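The rule book at Trinimero is 3 pages long, stapled, and Thắng Châu would like it to be two. We met before lunch, between sessions. He had a phone going the whole time.

He writes the good-practice rules for people recording work with hand-held grippers. Seven years in packing machinery at Promton first, mostly guards and interlocks. Different world, he says. Same arguments.

First rule then?

"Start from a bare table. Every time. Nothing left over from the last go, no pen, no mug. People think it's fussy. But if the pen is there in one recording and gone in the next, somebody downstream has to decide wether it mattered."

Second rule is about the fingers. Both of them in view before you begin, open, with the surface showing between.
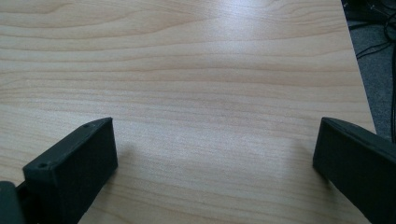
"And hold it there a moment. Don't rush in. I say count of three, some of the older notes from Jusholm say five, I don't mind, pick one and write it down. The trouble starts when one desk does three and the other desk does what it likes."

Does anyone check? They do. Last batch was 2,714 recordings and 442 got sent back. Most for the opening, he says, not for the task itself. Fingers closed too early. One finger out of view. A sleeve.

"442 sounds bad. It was 618 the batch before, same size of batch, so I'm fairly happy. Still too many."

Cables are their own section, half a page. Off the work surface, that's the hard rule. On the floor he is softer about it, as long as no one has to step over them to reach the table. He'd like that bit tightened by May – Ninh, the partner site, already has it stricter and he reckons they're right.

Then light. He gets quite worked up about light.

"Glare on a table top, you won't get rid of it all. Fine. What I ask is don't move the lamp half way through. Leave it alone till the set is done." 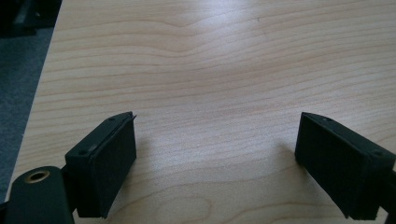 Both fingers open over a clear table, pads facing each other.

Pads next. Look at them at the start of each session, change them as a pair, never just the one. Screws checked by hand, same time. Initial the sheet. He admits the sheet is the part people skip, and he's skipped it himself, twice that he'll own up to.

Is there a proper standard coming, something with a number on it? Shrug. "Maybe. I'd rather we all did the boring things the same way first. You can put a number on it after."

Phone again. He takes this one – it's Ninh, about the cables.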